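Robot arms learn to put the bowls away at Lultavbridge

Sep 23, 2021

A research group at Lultavbridge has published results from Clorkel, a project that teaches robot arms to handle small tableware by copying people. The method was first tried in May on a single arm and has since been moved to a bench with two.

Each arm is steered by a person through a task many times over, and the joint positions are stored along with the views from several cameras. A network is then trained on the recordings and left to run the arm alone. The bench cameras look across the whole table and take in a good deal of the lab as well.

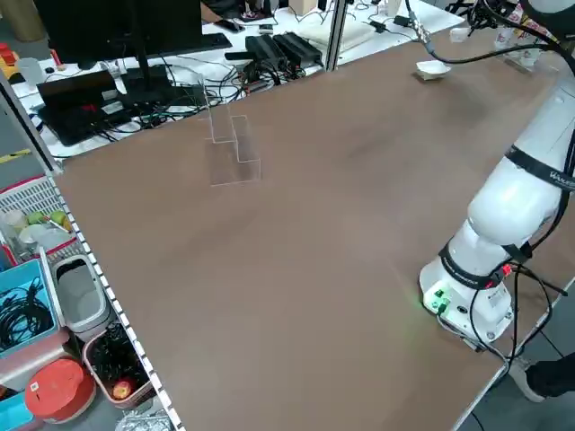 The group says it has made no effort to tidy the room between sessions. Earlier systems, trained against plain backdrops, tended to fail when a chair was moved or a light switched off, and the team wanted recordings that varied from the start.

The harder problem was white crockery. Under the lab's lights a pale dish can wash out at close range, leaving the network little to go on except an outline and a shadow. Clorkel deals with this by comparing the wrist view with the bench view at every step — if the two disagree on where the edge lies, the arm slows down and looks again.

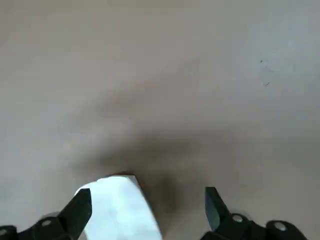

View from a wrist camera, with a white object between the open gripper fingers.

With the wrist camera alone, the trained system completed 61 per cent of its bowl placements. The paper reports a clear gain once both views were used, although bowls resting against one another remained the most common cause of failure. Training the network took 14 hours.

Norska, which makes kitchen equipment, paid for two years of the work and has an option on the software. It has not said whether it plans a product.
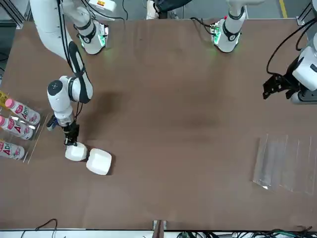
Cavalcanti, which runs its own trials of kitchen robots, was more cautious, saying that the results were sound for one bench but that a working canteen would bring stacked, chipped and greasy dishes the network had never met.

The group plans to add cups next. The recordings will be released with the code.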